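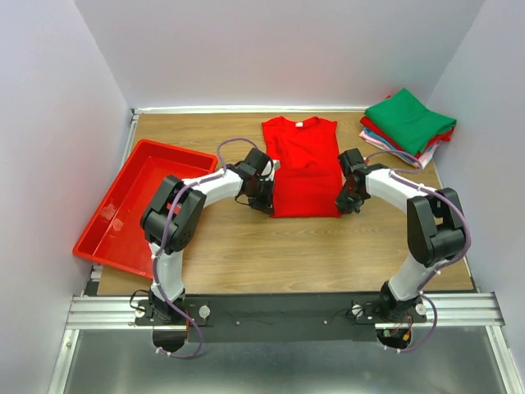
Checked by Catalina Urrutia – comments by Tane Sheehan – posted in May

Pumudholm ground, pre-match safety checklist

The walk-round started at 9:40 a.m. and covered the pitch, the home stand, both locker rooms and the parking lot. Items are marked OK, FIX BEFORE KICKOFF or WATCH. Comments follow where there is something to say.

PITCH AND GOALS

Goal frames anchored, north end: OK
Goal frames anchored, south end: FIX BEFORE KICKOFF
Comment: The left rear anchor has worked up out of the ground. Push it back in and put a sandbag on it. Same anchor as last time, so the hole probably needs to be filled and moved over a few inches.

Net clips, no open hooks: OK
Comment: Two replaced at the north end.

Corner flags, flexible posts, caps on: OK

Playing surface, holes and ruts: WATCH
Comment: The goalmouth at the south end is thin but level. The sprinkler head near the halfway line sits flush now. Check it again after the grass is cut.

Perimeter rail, sharp edges: OK
Comment: The tape on the rail behind the benches is peeling. Not urgent.

STAND AND SPECTATOR AREAS

Capacity sign posted and readable: OK
Comment: Sign says 362 seated. We have been told to expect roughly 300.

Gates open outward and unlocked: FIX BEFORE KICKOFF
Comment: The Zúñiga Street gate was still chained when we got there. It has to be open from the time the first spectator comes in until the last one is out.

Stair treads and handrails: OK
Comment: Row F handrail was loose in the last report. It has new bolts and does not move.

Walkways clear: WATCH
Comment: The food stand's extension cord runs across the path. It needs a cord cover or a different outlet. Ask them to park the cart on the other side if they can.

LOCKER ROOMS

Floor drains: OK
Benches and hooks fixed to wall: OK
Comment: One hook missing in the visitors' room, screw hole filled.

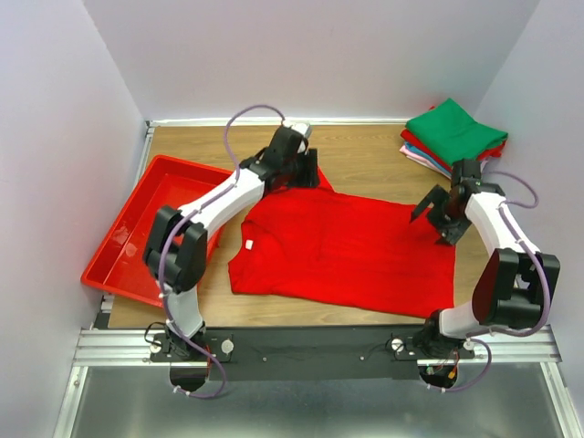 Red garment, laid out mostly flat

Hot water temperature: OK
Comment: Slow to warm up in the visitors' room. Run it for a few minutes before the teams arrive.

Emergency light over the exit: FIX BEFORE KICKOFF
Comment: Home side does not come on when the test button is pressed. Battery is on order from Stetero. Until it is in, leave a charged lantern on the shelf by the door and tell the home coach where it is.

FIRST AID AND EMERGENCY

First aid kit sealed and in date: OK
Comment: Low on cold packs.

Defibrillator, status light green: OK
Stretcher in place: OK
Comment: Moved back under the stand, where the map shows it.

Ambulance route clear: WATCH
Comment: Cars were parked on the yellow lines by the service road. Cones should go out before 11 a.m.

Radios charged and tested: OK
Comment: The Iltero handsets work from the far corner of the lot. Channel 2 has static – use it only as the backup.

SIGN-OFF

Three items have to be cleared before kickoff: south goal anchor, Zúñiga Street gate, emergency light cover. Tane will recheck all of them and initial the paper copy in the office. WATCH items carry over to the next list.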